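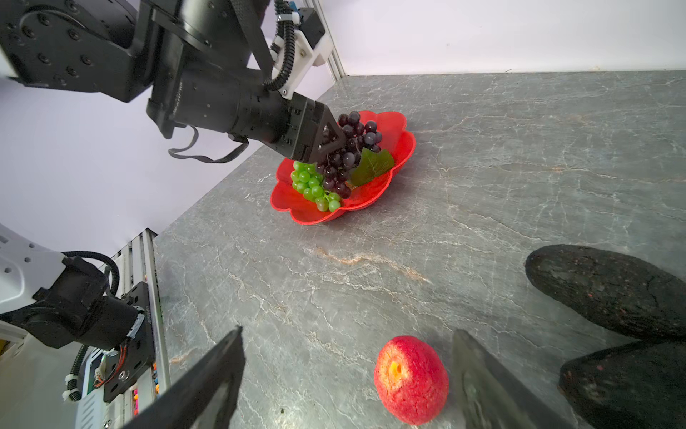
Wolfram Stöcker reckoned we'd written the safety rules before we knew what any of them were for, and that the first job of the project should be to throw half of them away. He said this in the second week, in front of everyone, while I was holding the laminated sheet I'd spent an evening on. I was a bit put out. But he let me keep going, and this report is mostly the story of what happened to that sheet.

Our project was called Clevside, after the building it started in, and the question we were set was a simple one: what rules does a student group need when two table-top robot arms share one work area and people keep reaching in to reset things? I did the rules side and Aurelio Aguirre did the control side, and we both did the recording, which took up far more of November than either of us had planned for.

What we started with

The first sheet had 37 rules on it. I'd pulled them together from the arm supplier's booklet, the department's general lab rules, and a handout from Bañuelos, who ran the robotics bench the year before us and left a folder. Some of them were good. "Know where the stop button is before you power up" is a good rule and it's still on the sheet. Others were only there to make the page look serious. One told us to wear ear protection, and our arms make about as much noise as a desk fan. Another said no loose objects on the table, when the whole task is picking up loose objects (plastic fruit, in our case) and putting them on a plate!

We also went through the general parts of ISO 10218 and ISO/TS 15066, as far as two students can take them in without an afternoon of tea. Those are written with industrial robots in mind, and we weren't trying to claim that we met them. What I took from the reading was the order of doing things: work out what can go wrong first, change the set-up if you can, and only then write a rule for people to follow. I'd done it completely backwards.

Doing it the right way round

So Aurelio and I sat at the bench with the power off and made a list of every time a hand goes near an arm. Resetting the fruit. Nudging the plate back to its mark. Pushing a cable out of the way. Plugging a camera back in. Then we talked through each one and asked what the arm might be doing at that moment, and what we'd want it to be doing. I'd recommend this to any group, it was the most useful afternoon we had and we got through a whole packet of biscuits.

The cable one surprised me. I'd been thinking about crushed fingers, but cables gave us more to write down than anything else. A sleeve that's fine with the arm folded up can be pulled tight when it stretches right out, and a loop with too much slack can catch on something. We ended up with a check where you move the arm by hand, slowly, to its furthest reach on each side and watch the cables all the way along. It goes on before every session, even if you were the last person to use it.

The two arms were the other big thing. Aurelio's first idea was to draw a line down the middle of the table and keep each arm on its own side. That's tidy, but it made the task silly, as half the fruit was then out of reach for whichever arm needed it. We changed it to a turn system: only one arm may be over the plate at a time, and the other has to be parked or holding still. It's done in software, using a small program called Redimau that Aurelio wrote for this, and it's also written on the sheet so that anyone driving by hand keeps to it too.

What we measured

We recorded 300 runs of the pick-and-place task, split between the old sheet and the new one. A run was marked clean if nobody put a hand in while an arm was powered and free to move, and if the arms kept to their turns. Out of the 300, 198 were clean. I'd love to say the new sheet did all the work there, and the new-sheet runs did come out better, but we'd also had a lot more practice by then, and we didn't mix up the order of the two halves. That's a fault in our plan and I'd fix it first if I did this again.

Nearly all the unclean runs were the same thing: somebody reached in to straighten a piece of fruit because it "only needed a tiny push". I did it. Wolfram did it, while telling me off for doing it. After that we added a long plastic stick to the bench and a rule that small nudges are made with the stick, or else you stop the arm.

What's on the sheet now

It's one side of paper and it's split by when you need it.

Before power: stop button found and tested, cables checked at full reach, gripper fingers tight, nothing on the table that isn't part of the task.

While running: one person driving and one person on the stop, and the person on the stop doesn't do anything else. No phones, no note-taking. Say "hands in" out loud and wait for "stopped" before you reach.

After: arms parked, power off, anything odd written in the book, even if it went away by itself.

There are 2 things we left off and argued over. Wolfram wanted a speed limit printed on the sheet, and I thought it should live in the settings where people can't forget it. He wanted safety glasses as well. We settled on the speed limit being locked in software, and glasses for repairs only.

Still to do

The Prevell group have asked to try the sheet on their own bench, where they have just one arm, and I'm keen to see which lines they cross out. The turn system needs a proper test with somebody who didn't build it. And I still need to redo the lamination, as the current copy has Wolfram's corrections on it in marker pen and they won't rub off.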